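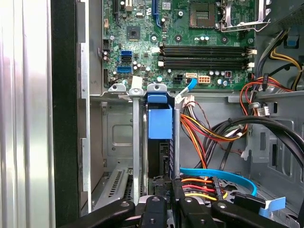 Page last changed: October, by A. Sarmiento

6. Setting up the wrist view for board work

This section explains how to teach Clilari the parts of an open computer case, so that the planner can choose a safe path to the memory slots and the CPU socket. Please finish section 5 (hand-eye calibration) first. If the calibration is older than the last tool change, do it again.

6.1 Before you start

The case must be open and fixed to the table, with the board facing the wrist camera. Turn off the power of the computer and take out its mains plug. Set the room light as it will be during normal work. The ribbed metal on the side of a case reflects light, and the detector may read a bright line there as an edge.

CAUTION: Keep the robot in reduced speed mode until step 8 is complete. The emergency stop must be in reach of your hand.

6.2 Procedure

1. Open Clilari and load the cell file. In our laboratory the file is named Irstead.

2. Move the arm by hand guiding to the viewing pose. The socket, the memory slots and the first part of the cables must all be visible. The finger tips will also be visible at the bottom of the view. Do not try to move them out.

3. Choose Perception, then Self Mask. Draw the mask over the fingers, with a small margin on every side. Open and close the gripper one time and check that the mask follows.

4. Choose New Anchor and click on the four corners of the CPU socket. When the socket is empty, as on the green board we use for training, select the type "socket, open". The retention frame and its lever must stay outside the anchor, but inside the obstacle layer.

5. Mark the memory slots. Draw one box for each slot, from the clip on one end to the clip on the other end. Do not draw one large box over a pair, or the planner will put the insertion line in the gap between the slots.

6. Choose Soft Obstacles and paint the cables. On our case this means the red, orange, yellow and black power wires, the two thick black cables on the right side, and the light blue SATA cables. Paint them wider than they look — a cable moves when the arm touches its neighbour.

7. Set the clearance for soft obstacles to 8 mm. For sheet metal, such as the shelf below the board and the drive cage, leave the value from the cell file.

8. Press Plan Preview. The path is shown in green if it is free, and in yellow if it passes through a soft obstacle. Run the path first with the gripper closed and without a part.

6.3 Notes

Note 1. The detector gives a score from 0 to 100 for every box. Boxes under 44 are not sent to the planner. You can make this limit lower, but we do not advise it for black parts on a dark background.

Note 2. Printed labels are not used for position. A label such as "HDD P" in the drive bay is read by the text module and is saved in the log only.

Note 3. If you use a Festo gripper, load its finger model before step 3. The default mask has a different shape.

Note 4. After a change of case, repeat from step 2. After a change of board in the same case, you can start from step 4, but check the cables again.

6.4 If the plan fails

"Anchor lost": the view has moved or the light has changed. Go back to the viewing pose and press Refresh.

"No approach": usually the painted cable area covers the end of a slot. Make it smaller at this place, or tie the cable to the side of the case and paint it again.

"Mask overlap": a slot box touches the self mask. Raise the arm a little and repeat step 3.

If the same message comes back after 2 attempts, save the log and send it to Saturnino Bermúdez together with the cell file. Logs made with the Esteban plug-in turned on are larger, so please compress them before sending.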